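The year I stopped ironing and learned to mend

I inherited my gran's sewing box in the spring and for the first few weeks all I did was open it and sniff. It smells of wool and peppermints. There's a tobacco tin of odd buttons in there, a card of hooks and eyes with one hook missing, and a darning mushroom that I took for a doorstop until my mother put me right, rather loudly, over the phone.

I should say that I come to mending as a person who once stapled a hem. It was for a wedding, it held until the speeches, and I'd have carried on stapling quite happily if a moth hadn't got into my good green jumper. Two holes, one at the elbow and one slap in the middle of the front where any brooch would look deranged. I couldn't bear to bin it. So I signed up for an evening class at Plurkenness, above the old chandlery, and bought my first packet of proper darning needles.

The class is run by Ebony Ellery, who trained as a tailor and has the calmest hands I've ever sat next to. She has one rule, which is that you look at the hole for a good long while before you touch it. Is the wool thin all round? Then the patch has to go wider than you think. Is there a run starting? Catch that first. I had always gone straight in like somebody plugging a leak, and ended up with a hard little knot that rubbed.

Darning, if you've never done it, is weaving on a very small scale. You lay your threads one way, close together, and then go over and under them the other way until you've made a scrap of cloth where there wasn't any. My first attempt looked like a waffle. My second looked like a waffle somebody had sat on — but it stayed put through a wash, and I wore it to the shops with my elbow stuck out so people might notice. They didn't.

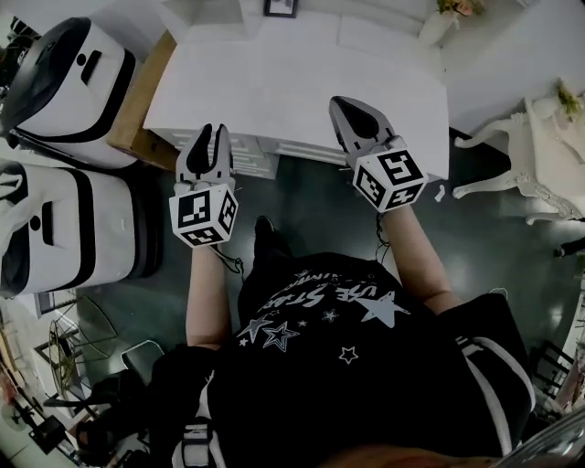
HOME & MAKING

The thing I hadn't expected was how fussy I'd get about thread. There's a mending yarn called Brikia that comes on flat cards in the most gorgeous murky colours, all moss and tea and wet slate, and I now own far more of it than any household could use. Shayne Partington, who sits opposite me on class nights and mostly repairs work trousers, thinks this is hilarious. He uses whatever's in his pocket. He mended a pair of navy overalls in orange last month and they looked terrific, which annoyed me for days.

There are two camps, you see. The invisible menders want you to hold the thing up to the window and find nothing. The visible ones want a bright red star on the knee. I thought I'd be the first sort and I've drifted steadily towards the second, mainly out of incompetence (it's much easier to be bold when you can't match a green). Ebony does both and won't be drawn on which she likes better. She did once call a blanket-stitched cuff of mine "cheerful", and I've been living off that ever since.

Sheets are my next project. Ours have gone thin down the middle, and my mother swears by turning them sides to middle, where you cut the sheet in half lengthways, join the two outer edges together and hem the worn bits. You end up with a seam to lie on. My husband has asked some searching questions about the seam.

As for the green jumper, it's done. The elbow is a decent match if you squint, and the front has a mustard-coloured patch the size of a jam jar lid. It's a bit lumpy on the left side where I ran out of patience, and I caught it on the garden gate on Sunday, so there's a new pull near the cuff. I've already picked the yarn.

Classes at Plurkenness start again in May. Bring something with a hole in it and a pair of small scissors, and wear your glasses if you've got them.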